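Trelico has been making tables in Trevham for 24 years, and its owner says the question she hears most often is still the simplest one: how do you look after the top?

She runs the workshop with a small team and sells most of what it makes through the showroom next door. The best seller is the Brelia, a plain table with a pale top and square legs, priced at £1,650. She has one at home and eats at it every day.

"People are nervous of a light table," she said. "They think it will show everything. A dark one shows more, if you ask me. Dust, crumbs, every fingerprint."

When a customer comes in to choose a top, she puts the sample by the window and asks them to walk round it. Grain that looks strong from one side can almost vanish from the other, and she would like them to find that out before they order.

"You get the straight lines, very fine, and then you get a part where it opens out into curves. Some people want the curves in the middle and some don't want them at all. We can't always promise. I tell them to come and look at the boards in February, when we've just had a delivery."
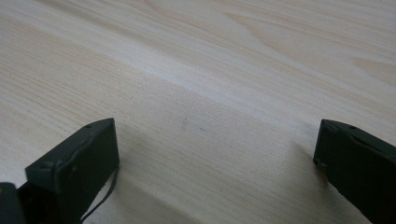 Pale wooden tabletop, with straight grain and a patch of broader curves.

The finish has changed over the years. The workshop used a thick varnish at first, which she disliked because it looked like plastic under a lamp. It moved to a thinner coat supplied by Hauser, and she has kept to it.

"It has a bit of a sheen when the light comes across it low. That's as far as I want to go. If you can see the bulb in it, I've done it wrong."

Her advice on cleaning is short. Use a damp cloth, wipe along the grain and dry it afterwards. She does not sell polish and asks customers not to buy any. Hot pans need a mat, and a table that stands in full sun should be turned round every few months so that it changes colour evenly.

The workshop finished its 53rd Brelia of the year in June 2024. A few tops come back for sanding after a house move or a spilt bottle of nail varnish, and she does the work herself.

"I had one in last month that we made at the very start," she said. "I only took the top back a little. They'd asked me to leave the pen marks."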